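The Landlady of Last Resort

She has run the boarding house in Salem for 23 years and would like it known that she never meant to.

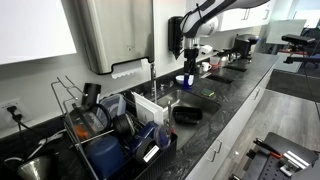 "I was going to sell it," she says, pouring coffee for both of us without asking whether I drink it. "My aunt left me a house with seven bedrooms and one working bathroom, and I was going to sell it by the end of April. Then a man came to the door with a suitcase. He thought I was my aunt. He had paid for two weeks."

She let him stay the two weeks. He stayed four years. By the time he left, to get married, the other six rooms were full and she had given up her job at the insurance office, a place she remembers mainly for its carpet.

Boarding houses are supposed to have died out sometime between the invention of the motel and the invention of the roommate ad. Hers did not get the message. Flallow House, as the sign over the porch has it, takes boarders by the week or the month, with breakfast every day and dinner on all days but one. Asked where the name comes from, she shrugs. "It was on the sign. A sign like that costs money."

The rules are typed on a card inside every bedroom door. There are 12 of them, and she can tell you which boarder was responsible for each. Rule four (no frying after ten) belongs to a night-shift baker who missed his own cooking. Rule nine, concerning trombones, she considers self-explanatory. Rule 11 says only "Ask first," and came out of an incident with a goat that she will discuss up to a point.

"It was a small goat," she says. That is the point.

Her boarders used to be traveling salesmen and new teachers. These days she gets nurses on short contracts, people halfway through a divorce, and graduate students who have done the math on rent. She likes the divorces best. They wash up after themselves and are grateful for soup. The students are polite but will discuss their research at dinner, and she has had to learn more about river mud than she would have chosen.

Does she screen people? She looks a little offended.

"I give them toast," she says. "You can tell most of what you need from how a person behaves when the toast is burned. I burn it on purpose."

I ask how often the method has failed. She thinks about it for longer than I expect. There was the gentleman who sold Cleno, a stain remover, out of the back bedroom, and who ate his burned toast like a lamb. He left behind a month's unpaid board and enough Cleno to fill a closet. She tried it on the hall rug. The hall rug now has a pale patch in the shape of Florida, and a chair on top of it.

The money has never been good. Last winter the boiler quit during a cold snap, and the repair took everything she had put aside for the roof. She raised the weekly rate for the first time in years and felt so bad about it that she started serving dessert, and the dessert ate up most of the increase. Her accountant has stopped asking questions. "He just breathes at me," she says.

Still, she has turned down two offers for the house. The more serious came from Andik, a property outfit that wanted to divide it into apartments and sent her a folder with a drawing on the front. In the drawing, her porch had been replaced with a bicycle rack. She keeps the folder under the short leg of the dining table.

What she likes about the work takes some getting at, as she answers the first three versions of the question by complaining about sheets. Eventually she tells me about the dinners. Strangers come down the stairs at six thirty, tired, wishing they could eat in their rooms (rule two). They pass the potatoes because they have to. Within a week or so they are arguing about the right way to pack a car.

"They don't become friends, mostly," she says. "People want me to say they become friends. They get used to each other. I think that's harder."

Some do write. She has a shoebox with 200 or so cards in it, a good many from people she can't place. She reads me one from a woman who says the winter she spent in the small front room was the best of her life. The landlady turns the card over, looking for a clue.

"I have no idea who this is," she says. "She must have been very quiet. Or it was the year of the goat."

The small front room comes free at the end of the month. It gets the morning sun and the noise from the bus stop, and the window sticks. She would rather have someone who doesn't mind cold ham, and no musicians, though she would hear out a flute.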